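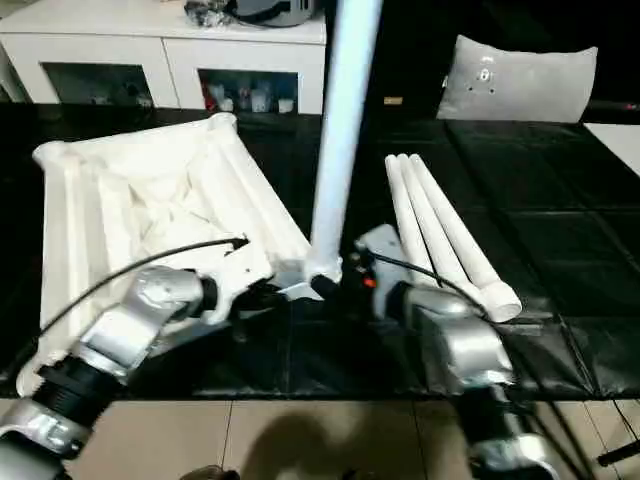 *White frame, white poles, black table.*

# About Clernari

Hi, I'm Ea Mikkelsen, and I put flat-packed things together for a living. Clernari is a small assembly shop in Flondcombe. People send us furniture, shelving and frames that come as a pile of tubes and a leaflet, and we work out how they really go together, then write it down so that a normal person can follow it at home after dinner.

I started in my mother's garage with one good screwdriver and a terrible clothes rack (it leaned from the day I built it, and I still hang coats on it). Ignacio Cuesta joined me that February. He had spent nine years fitting kitchens and he's much more patient than I am, so he gets anything with more than one kind of screw! These days we have a proper unit behind the old Brorkex building, 900 square feet, with a roller door and a kettle, and we've written up more than 300 sets of instructions.

Tubes and poles are my favorite. They look so simple lying on the table, and then you pick one up and it's the wrong end, or it's the long one and you wanted the short one. We always start from the foot. Get the fitting at the base sitting square, push the pole all the way home, and only then start worrying about what it holds up. I like to lay the spare tubes side by side, all pointing the same way, and I spread black plastic over the table because white parts show up so well on it.

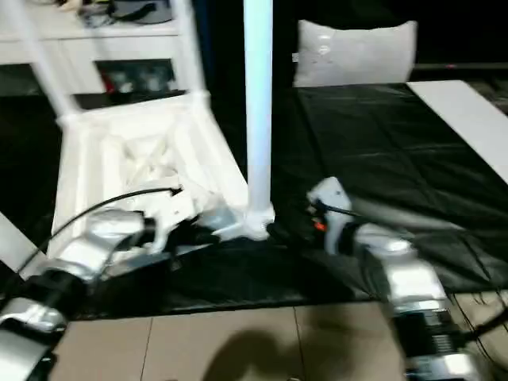 Ignacio does it differently, I should say. He'd have every piece sorted by length before he touched a single one, and we've been having that argument for years. What we do agree on is that every job gets built twice, once by whoever is writing and once by the other one, who only gets the draft and isn't allowed to ask anything. If I hear muttering, I go back and fix the page.

Most jobs take us 14 working days from the box landing here. If you've got a frame that won't stand straight or a leaflet your customers keep calling you about, drop us a line or come by the unit. We're in from 9 in the morning, and the roller door sticks, so knock loudly.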